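Folding Methods for Small Household Textiles
Project report, Home Textiles Module
Hafþór Østergaard

2. Work surface and materials

The folding work was done on a bed instead of a table. Most people in the Flendden survey said they fold laundry on a bed, and a soft surface behaves differently from a hard one. Cloth drags on the sheet, edges sink slightly, and pressing a crease flat takes more than one pass. The bed was made with a pale pink floral sheet, pulled tight before each block of folds. The print was kept on purpose, as a patterned ground makes a straight cloth edge harder to judge by eye than a plain one does.

Two groups of cloth were used. Group A was thin, light-colored cloth. Group B was knit cloth, which stretches along one direction and does not hold a sharp crease. All pieces were stored flat in the Brodness cabinet between sessions.

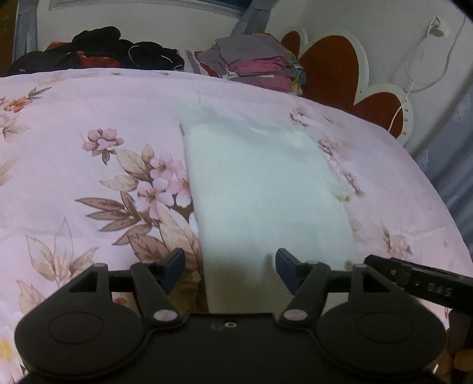

Figure 1. Folded mint-green cloth laid lengthwise on the sheet.

2.1 Folding sequence

Each piece was folded in half along its length, smoothed from the center outward, then folded across until it formed a rough rectangle. The target footprint was set by the Skorgate shelf insert, which has an opening 40 cm wide. The time limit per piece was 90 seconds. A fold was scored on three points: straightness of the long edges, flatness of the top layer, and whether the piece kept its shape when moved.

Group A gave few problems. The long edges could be lined up in one pass, and errors came mainly from wrinkles in the sheet under the cloth. Group B was slower. The layers shifted against each other during the second fold, and the upper edge tended to bunch up. Pulling the edge straight stretched the knit and moved the fault to the opposite side - the same effect is noted in the Rathore handout. A folded cream-white knit piece is shown in Figure 2, with a rumpled upper edge and a thick fold along the right side.

Figure 2. Folded knit cloth.
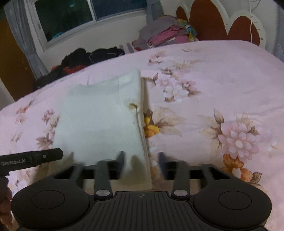
2.2 Scoring results

Out of 90 folds, 54 met all three points. Most of the failures were in Group B and were due to edge straightness. Sheet tension was not measured and should be controlled in any repeat of this work.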